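**Ehlers – September**

The Ehlers Community Kitchen is bringing back its fall soup evenings, and this year they run for six weeks in place of four! Doors open at 5:30 p.m. in the old Cakska grain hall, and anyone who likes soup is welcome, whether they come to cook, to eat, or to do a bit of both.

Last fall, 117 households signed up, and plenty of them asked for more time at the stove. So each evening now starts with an hour of hands-on cooking before supper is served. The first menu is barley and mushroom, followed by split pea, a smoky bean chili, and a squash soup from the Heltik orchard families that was gone in minutes last year – we're making a double batch.

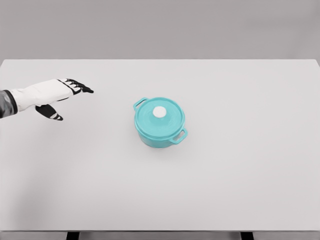

*A teal cooking pot with its lid on.*

Beginners are very welcome. Knives, boards, and aprons are provided, and children age six and up can cook alongside an adult. Please bring a jar if you'd like to carry leftovers home.

The evenings are free thanks to a grant from the Plusia Neighborhood Fund, which also paid for four new burners. Sign-up sheets are at the Ehlers library front desk and at the grain hall. Menus with full ingredient lists will be posted beside them for anyone with allergies.

**Contact:** Ehlers Community Kitchen, Cakska grain hall, side entrance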